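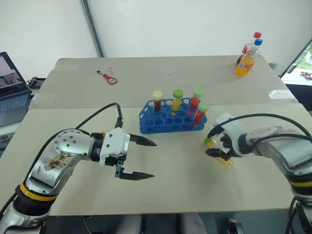 I have wanted a two-armed robot since I was old enough to take a radio apart, and as of this month I more or less live with one. It's bolted down in the shared workshop at Govden, where I rent a bench, and for the last few weeks every spare evening has gone into teaching it to handle test tubes. The right arm is the star so far: it can hold a capped tube on its side, green cap pointing across the table at the other gripper, while the left arm waits with its fingers wide open. The job I've set it sounds so small when I say it out loud. Take a tube out of the blue rack, pass it from one hand to the other, put it back in a different hole. My nephew can do it with his eyes shut. I am now deep into my second notebook.

A little history for anyone new. The project is called Jurkelia, after a boat my grandfather never finished, and it started in October with me and Deolinda Mota sharing one arm and one power supply. Deolinda does the mechanical side and is much better than I am at knowing when to stop tightening something. The second arm came out of a batch that Mockus, a small automation shop across town, was clearing out. We paid far too little for it and then spent far too long making it talk to the first one. Same maker, same joints, totally different ideas about where zero is!

So the first real lesson was calibration. If you have one arm, you can get away with a lot. Your camera is off by a bit, your table is off by a bit, you nudge a number in the config until the gripper lands where you want it and off you go. With two arms you have two sets of nudged numbers, and the moment they have to meet in midair all of the lies come out. Our first handovers missed by the width of a finger. I blamed the camera for a week. It was the base plate on the right side, which had a washer under one corner that I put there myself and forgot about.

We pulled both bases, cleaned the plates, put them back without any creative washers, and ran the touch routine again. For that, each arm taps a set of points on the tabletop and then the tips of the two grippers come together over the same points. We do 108 poses per arm now. It takes long enough to go make coffee and drink it slowly, and I have come to love that part of the evening.

Then the fingers. The ones we have on now are long, black and pointed, and they are version six. Version one was blunt and wide, and it was great at grabbing a tube from an empty table and hopeless at getting one out of a rack, where there's a neighbor on every side. Narrow tips let you get down between the tubes. The trouble is that a narrow tip touches a round tube along a very thin line, so the tube wants to swing like a pendulum as soon as it's lifted. Deolinda cut a shallow groove along the inside face and that calmed it down a lot. Version seven will have a softer lining in the groove if the material I ordered ever shows up.

Cables deserve a paragraph of their own (sorry). Each gripper has a black cable coming back along the arm, and my instinct was to tie it down tight and neat all the way. Please don't do this. It looked wonderful for one evening, then the wrist turned farther than I'd planned for and pulled the connector half out. Now we let it run in a big loose loop over the top, anchored at two points, and it looks sloppy and works beautifully. When the arms are close together I still watch the loops like a hawk — one good snag and you're buying a cable.

On the software side, the thing that runs the handover is a little state machine I named Prevusari, for reasons that made sense at one in the morning. It knows a handful of states: reach, grip, lift, tilt, offer, take, release, place. The whole thing is 403 lines, and I'm prouder of that than I should be, considering the version before it was 3406 lines and did less. Most of what I threw out was error handling for errors I had caused. The current one does something very simple if it gets confused. It stops, keeps holding, and waits for me.

The state I've spent the most time on is "take." For a moment both grippers have the same tube, and if both are stiff they fight over it. What helped was letting the receiving arm go slightly soft just before it closes, so it settles onto the tube instead of dragging it sideways. Only after that does it stiffen up and the other hand lets go. I wait 300 milliseconds between those two steps. I tried less and I got greedy and there was a mess.

As for the mess, the tubes hold water with food coloring, red and yellow mostly, plus one batch I made much too dark. Filled tubes behave differently from empty ones, and I wanted the weight and the slosh in there from day one. Colored water also makes it very easy to see who has dripped and where. Keep paper towels close by. Closer than that.

Liis Kuusk, who has the bench behind ours and builds clocks, asked me last week why I don't just use one arm and set the tube down on the table in between. Fair question! For moving tubes around a rack, one arm is plenty. But I want to get to unscrewing caps, and for that you need one hand to hold and one to turn, and I'd like the holding hand to be able to pick the tube up from any angle the other hand offers it. So the handover is practice for the thing I really want. Liis has promised me a very small gear if I manage it before summer.

Where we are as I write this, March 28, 2022: picking from the rack is solid, tilting is solid, the pass from right to left works on most tries, and the pass from left to right is still a coin toss. I suspect the left wrist has some play in it. Deolinda suspects my math. We're going to put a dial indicator on the wrist first, partly because it's quick and partly because I'd like to be right for once.

If you've built grippers for small round things, please leave a comment and tell me what you lined the fingers with. I've got silicone sheet on order, and bicycle inner tube is next on the list.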